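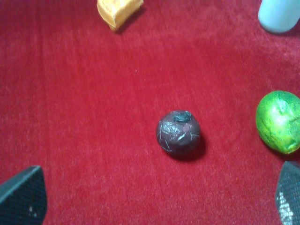

4.3 Does the policy read the instruction?

The headline success rates in Section 4.1 are pleasant to look at, and we do not think they mean very much. A policy that has learned to pick up whatever lies nearest the middle of its wrist view will score well on any benchmark where the target tends to be put in the middle. Our teleoperators, being sensible people, tended to put it there. In Figure 3a the small dark ball lies close to the center of the wrist view, above and between the two fingers, while the green fruit, the yellow block and the pale blue object are all partly outside it. An instruction that names the ball tells the policy nothing it could not guess from that view alone. We therefore set out to find how much of the reported performance survives when the guess and the instruction disagree.

We compare three policies trained on the same demonstrations. Plilo is the language-conditioned model proposed by Macaraeg and Casado, retrained by us from the released code. Limley is our own smaller variant, which drops the history window. The third, Blind, is Limley with the instruction replaced by a constant string in both training and testing. Blind cannot follow instructions, so its score gives us a floor. We are surprised that a floor of this kind is missing from most of the work we cite in Section 2, including an earlier paper of our own.

Under the original protocol, with the operator free to lay out the objects, Blind completed 23 of 70 trials. That should worry anyone who reads a single success figure as evidence of language understanding. The objects are drawn from a pool of play food and plain containers, and the instruction names one item to grasp and, for the longer tasks, one place to put it. Chance performance is hard to define in such a setting, and we have not tried to define it. We only note that a model with no access to the goal reached it in nearly a third of the trials.

Part of the trouble lies in how a trial is scored. 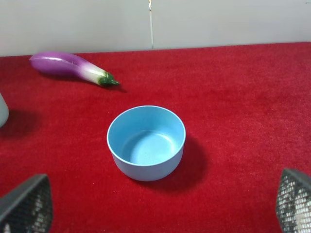 The original protocol ends a trial when the target object has been lifted clear of the cloth, or when it has been released inside the named container. Time limits are generous and wrong grasps are not penalized. A policy may pick up a wrong item, drop it, wander, and come back for the right one, and the log will record a success. We rescored all 361 stored trials from the two instructed policies with one change: the first object to leave the cloth must be the one named. Cabello and Cuesta scored the videos separately, without knowing which policy was running. They disagreed on 7 trials, which were settled by a third reader. Most of these involved an object that was pushed hard enough to tip but may never have left the surface.

First-grasp scoring lowers the results for both instructed policies, and Plilo loses more than Limley. We would caution against reading this as a win for our model. Limley is slower, and it hesitates above the workspace before it descends. Hesitation of that sort gives a policy more wrist images to work with before it commits, and we did not control for it. A fair comparison would fix the number of views each model receives before contact. We did not run that comparison, and until somebody does we would put little weight on the difference.

A second weakness concerns the containers. Several instructions in the original set mention "the bowl" or "the cup," and it is tempting to treat correct placement as a test of whether the model can tell the two words apart. We doubt that it is. The containers differ in outline and in how wide they open, and each shape was also strongly tied to a region of the table in the demonstrations. When we checked the training layouts, we found the bowl on the right far more often than a random draw would put it there. A model could learn "go right, release" and pass.

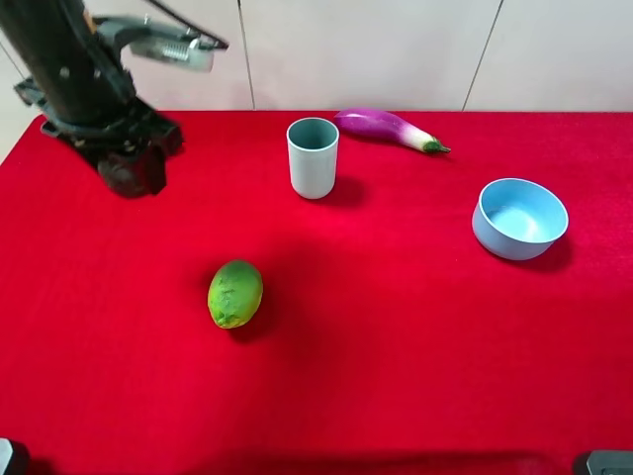 Our revised protocol breaks these links by drawing the layout before the instruction. Positions are sampled, the operator places the objects to match, and only then is the target named. Layouts are kept even when they look awkward. The view from the fixed camera in Figure 3c has the eggplant just behind and to the right of the cup, near the back edge of the table, with the green fruit well forward of both and the bowl off to the right. If the eggplant is named, the gripper has to pass the fruit and clear the cup to get at it, and a policy that favors the easy grasp will be exposed. If the fruit is named, the same layout is a weak test, and the trial should be read accordingly. We report both kinds separately and would discourage averaging them.

Some readers will object that the random layouts are unnatural. Barrios raised this in his comments on a draft dated 13/04/2021, arguing that people do tend to present objects where a robot can reach them, and that a policy which exploits the habit is doing something useful. We agree that it may be useful. Our complaint is with the label. If the gain comes from the habits of the person laying the table, it should not be credited to the language encoder.

There are limits to what we can claim. All trials were run on one arm, over one red cloth, with light from one side, and we have no results with a patterned background or a second set of objects. Visum, the segmentation tool we used to measure distance from the image center, often merged dark items with their shadows, and we corrected those masks by hand. The corrections were made after the results were known, which is poor practice. We have released both versions of the masks so that the analysis can be repeated without our edits.

Figure 3. (a) Wrist view with the dark ball near the center. (b) Wrist view with the empty bowl near the center and the eggplant to the upper left. (c) Fixed-camera view of the arm and workspace.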